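トリケトゥラ応援会だより
スタジアム存続の署名について、途中の報告

会員の皆さま、寒い日が続いておりますが、お元気でしょうか。応援会の事務を手伝っているネーマ・モレルです。日本語で長い文章を書くことにまだ慣れていませんので、読みにくいところがありましたらお許しください。

前の号でお知らせしましたとおり、私たちのバスケットボールチーム「トリケトゥラ」は、いま使っているカラカヤ体育館をこれからも使えるかどうか、まだ決まっておりません。体育館の契約は今年の11月に終わります。持ち主のボルライン社は、建物を直して別の用途に使う計画を出しています。市の担当の方は、チームと会社の両方の話を聞いてから考えたい、というお返事でした。

署名は、2024年1月16日の時点で939名になりました。前の号を出したときよりもかなり増えました。駅前で立ってくださった方、職場で紙を回してくださった方、本当にありがとうございます。とくに、アウェーの試合の帰りのバスの中で、相手チームのファンの方からも名前をいただいたと聞いて、私はとてもうれしく思いました。なお、住所が途中までしか書かれていない紙が31枚ありました。書いてくださった方には、ハミシ・キオコさんから順番に電話をしております。知らない番号からの電話で驚かれるかもしれませんが、どうぞ出てあげてください。
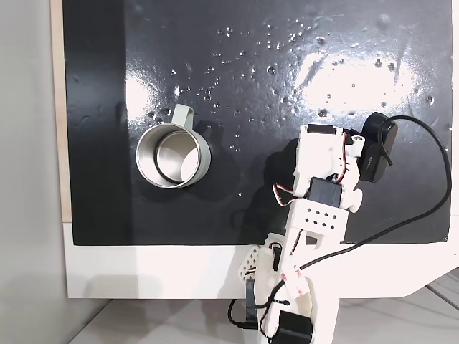
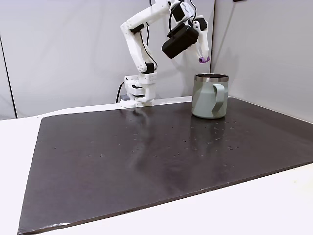
次に、説明会のことを書きます。市役所の3階の会議室で、チームの代表と応援会の者が9名まで参加できることになりました。代表のフェイス・ムファウメさんのほかに、子どものバスケットボール教室の保護者の方にも入っていただきたいと考えています。体育館がなくなって一番困るのは、毎週あそこで練習している子どもたちではないかと、私は思うからです。参加してもよいという方は、受付の机にある用紙に名前を書いてください。人前で話すのが苦手な方は、座って聞いているだけでもかまいません。

説明会では、次の点を質問する予定です。
・契約が終わったあと、次のシーズンの終わりまで延ばすことができるか
・工事をする場合、観客席の一部だけを先に直す方法はないか
・近くの別の体育館を借りるとき、市から費用の助けがあるか

二つ目の質問は、ハミシ・ニャムウェヤさんの考えです。ニャムウェヤさんは、前に住んでいた町で、席を半分閉めたままシーズンを続けたチームを見たことがあるそうです。入場料の収入は減りましたが、チームは町を出ないですんだ、と話してくださいました。同じようにできるかどうかは私には分かりませんが、聞いてみる価値はあると思います。

会員の中には、「もっと新しくて大きい体育館に移ったほうが、強い選手も来るのではないか」というご意見もあります。このご意見も大切にしたいと思います。ただ、今の体育館は駅から歩いて行けますし、立ち見の場所からもコートがよく見えます。私が日本に来て初めて見た試合も、あの立ち見の場所でした。ルールがよく分からなくて、隣の方が第4クォーターが終わるまでずっと教えてくださいました。ですから私の意見は、少し公平ではないかもしれません。反対のご意見も、お名前を出さない形で次の号に載せますので、遠慮なくお寄せください。

試合の日の応援についても、一つお願いがあります。体育館の存続を求める横断幕は、北側の手すりにだけ付けてください。南側は非常口に近く、前回の試合で係の方から注意を受けました。テープは使わず、ひもで結んでください。また、相手チームのフリースローの間に存続のコールをするのは、やめることにしました。コールはハーフタイムと試合が終わったあとに行います。太鼓の合図に合わせてください。

署名の紙が足りない方は、商店街の喫茶店「カスター」のレジの横に置いてあります。書き終わった紙も同じお店で預かってくださいますが、お昼の時間はお店がたいへん混みますので、できれば避けてください。

説明会の結果は、次の号でお伝えいたします。日にちが決まりましたら、先に体育館の入口の掲示板に貼ります。

(文・ネーマ・モレル/校正・ネーマ・ンドゥング)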